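Kivum Two-Arm Cell Kit: Interim Progress Report
Submitted to the Ayala equipment fund
Wednesday, June 3, 2020

1. Scope

The grant covers a bench review of the Kivum kit as sold by Gotgate: two arms, rail, enclosure frame, wrist cameras and the recording license. The question set by the fund is whether the kit is fit for small-tool handling at the Turnard site.

2. Work completed

Assembly and calibration were finished in March. We have logged 102 sessions of up to 30 minutes each. Grip force was held at the supplier's default setting throughout. Two faults were recorded — a loose connector and a dropped camera link — and both were cleared without parts.

3. Spending

Hardware is paid in full. Of the reserve, 3000 dollars remains, held for spare fingers and cable conduit.

4. Current setup

Both arms share one rail along the near edge of the floor. The screwdriver task uses the two-finger gripper and a white translucent bin. 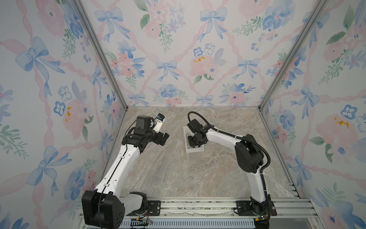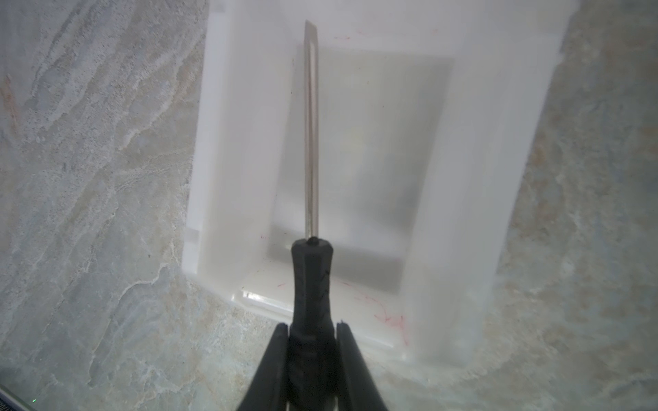
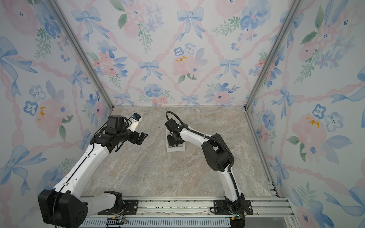
5. Next period

Run a further 50 sessions with the grip force lowered. Compare wrist camera exposure settings, as glare from pale plastic reduces edge contrast. Request a written price from Gotgate for the extended support plan. The recommendation on purchase will follow in the final report.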